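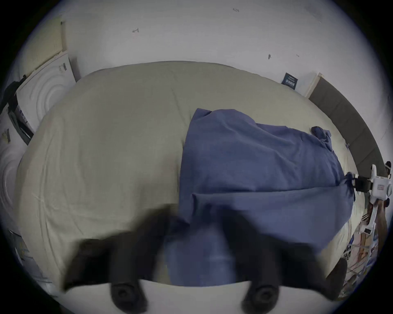
Notebook, May. Bedding dye trials, continued

Blue batch three, the one Stojan calls "nearly navy" and the client calls "not navy". Dye house at Garkum sent the new recipe over at lunch with no covering note, so I am reading their handwriting again. Either the salt goes in at 41 degrees or the author has a cat.

Ran a swatch at 41 anyway. Rinse took four goes before the water stopped looking like ink. Rub test on white cotton, dry: fine. Rub test, damp: I now own a blue thumb.

Baiba wants to know if we can skip the fixing agent to save money. Told her we can skip it once, and then we can skip the client. She has written this down, I suspect under "attitude".

Light box readings for the three swatches agree with each other and disagree with the standard card. The card has lived on the windowsill for two summers, so my money is on the swatches. Marlina to ask Setiawan for a fresh one.

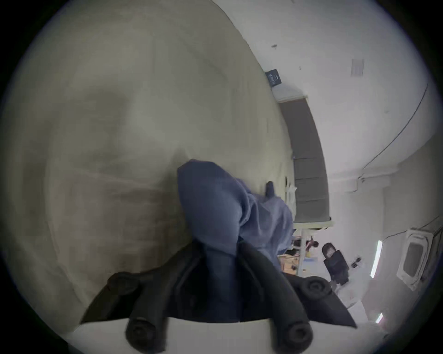
Until it arrives I am not signing off any shade, whatever Gregor has promised them on the phone. He has promised them 873 sets, by the way. We have cloth for rather fewer, and the cutting table is booked for curtains.

Shrinkage: lengthways within limits, widthways a shade over. Same as batch two. Suspect the tumble dryer, which runs hot on the left and sulks on the right. Rewash at a lower setting before blaming the weaver again, as the last apology was long.

To do: damp rub with double fixer. Label the jars. Find out who labelled the last lot "blue", "blue 2" and "other blue". (Me.)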